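Kids' Pages » How Everyday Things Work
Friction: The Rubbing Force

Slide a book across a table and let go. It slows down and stops. The force that stops it is called friction. You get friction whenever two surfaces rub against each other.

Even a surface that feels smooth has tiny bumps on it, too small to see. When one surface slides over another, the bumps catch. Rough surfaces usually catch more than smooth ones – think of carpet and ice.

Try it yourself
You will need a wooden board, a ruler, an eraser, a coin and 4 books.
1. Put one end of the board on one book.
2. Place the eraser and the coin at the top.
3. Add another book if nothing moves.
4. Measure how high the board is when each one starts to slide.

Vilhjálmur Bech's class at Pennington School tried this in August. Their coin slid at 6 inches. The eraser stayed put until they tipped the board much higher.

Friction at your desk
Wood, plastic and cloth all rub in different ways. Look for places where one thing rests on another. 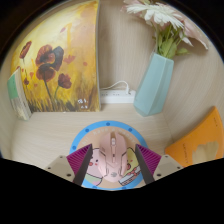 A mouse on its round pad.
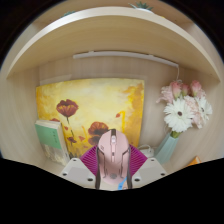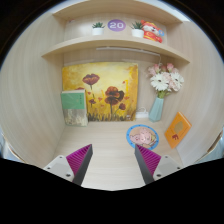
Friction also makes heat. Rub your palms together fast while you count to 20 and they will feel warm. Machines with moving parts can get hot the same way, so people put oil between the parts. The oil lets them slide more easily.

Word list
Force: a push or a pull.
Surface: the outside of something.
Lubricant: a slippery material, such as oil, that cuts down friction.

Next page: Why Do Tires Have Grooves?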